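Kitchen Talk > Storage & Leftovers

Cut limes – how long do you give them?

pulpfriction
Okay, settle something for my household. I buy limes in the big net bags from the market in Samora, and I always end up cutting more than I need. I've got a small clear plastic box that goes in the fridge and the leftover halves live in there until they get used or go sad. My other half says anything past the next morning is garbage. I say 3 days, easy. Who's right?

gratenight
Three days for juice, one day for anything you want people to look at. The cut face gets that leathery skin on it and then it won't sit nicely on a glass.

Also why are you cutting so many limes at once!

oldcolander
I'd go longer than both of you. I ran the bar at a little place called Conceição for years and we'd have halves in the cooler from the afternoon prep right through to closing the next night. Slice a sliver off the face and it's a new lime. The trick is a lid that fits. If you can smell lime when you open the fridge, the lid doesn't fit.

tartandsoul
Gonna disagree with the sliver thing. You lose a bunch of juice every time you do that, and on a small lime it's a real chunk of what you've got. Put them face down on a plate with an upside-down bowl over the top. No box, no lid. My mother did it that way and so do I.

pulpfriction
Face down makes sense on a plate but in the box I've always just dropped them in whichever way. I like being able to see what's in there from the side, otherwise I forget and cut a fresh one (this is how I got into this mess in the first place). I cut on the light blue board, then the box goes right on the board and gets filled there, so the table doesn't get sticky.
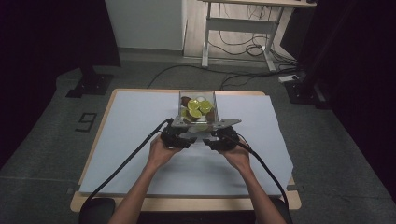
Four halves is a normal night for me, that's two drinks and something for the beans. If I do more than that they get piled up and the bottom ones sit in juice, and those are the ones that go bitter first. So maybe the answer is just a smaller batch? I'd hate to admit that at home though.

gratenight
Sitting in juice is a good point, I never thought of that. Mine go in a Droma tub with the little rack in the bottom and they do stay nicer. Paid 49 for the set of tubs and I grumbled the whole way home, but I use the small one every day.

tartandsoul
49 for tubs!! A bowl is free if you already own a bowl.

oldcolander
Racks are fine. Clear sides matter more to me – I had a whole stack of frosted ones at the bar and things went to die in there.

One more thing, don't stash them next to the eggs or the butter. Butter picks up lime in a night. Great on corn, not so great on toast.

zestpilot
Freezer, people. Squeeze the lot, pour it in an ice cube tray, done. I did the whole crop off our tree in April that way and I'm still using it.

pulpfriction
But then I've got no wedge for the glass, and my tray already smells like soup. Also I don't have a tree, jealous.

zestpilot
Get a second tray! The Tereris one has a cover that snaps down and mine doesn't smell of anything.

tartandsoul
Frozen juice tastes flat to me. Fine in a marinade, I wouldn't put it in a drink.

zestpilot
I bet you couldn't pick it out of a margarita.

tartandsoul
I bet I could.

pulpfriction
So far I'm hearing anything from one day to forever. I'm going to try two halves face down under a bowl and two in the box, same limes, and squeeze them all on the third night. Will report back if I remember to do it before dinner.

gratenight
Put a paper towel in the bottom of the box while you're at it.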